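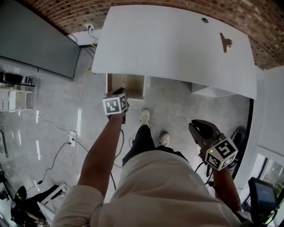
Office diary, Grenstead premises
2023-07-05

The morning was given over to the desks along the brick wall, in accordance with the schedule agreed in March. Ms. Ibarra attended from 8:30, and Mr. Zulu joined her once the mail had been dealt with. The undersigned was present throughout, apart from a telephone call with Jernero concerning the delivery of shelving.

It was decided that each desk should be cleared to its bare top and the drawers checked before any papers are returned. Stationery that still serves is to go back to the supply cupboard. Anything relating to the Mahmoudi account is to be set aside for Mr. Wi, who has asked to review it personally before it is filed or destroyed. The retention period for that account has three years left to run, and no sheet of it should leave the building in the meantime.

The white desk received attention first. It is a plain piece with a round cable hole toward the back and storage beneath, and it has been without a regular occupant since Nam-gil Seok moved upstairs. He was consulted by telephone and stated that he had left nothing of value in it. Ms. Ibarra nevertheless asked that the drawer be inspected a second time, and this was agreed.
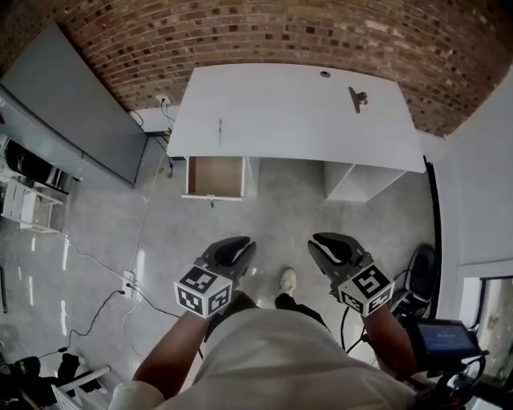
The white desk by the brick wall, drawer open. A black clip remains on the top.

Mr. Zulu raised the matter of the outlet on the wall to the left of the desk. The cables plugged in there run down behind the desk and across the floor, and he considers that they should be gathered and fixed along the foot of the wall before a new occupant is seated. I concur. The landlord's office has been asked whether fixings may be made in the brick - the lease is not clear on the point - and a reply is awaited.

Brornonier has quoted 1000 for a replacement desk and 2000 for a pair with matching drawers. In my view neither sum is justified at present. The existing furniture is to be kept, and the quotation has been placed in the purchasing file under item 19.

Jae-in Seok is to have the white desk from the start of next week. Key to the supply cupboard returned to the front office at noon.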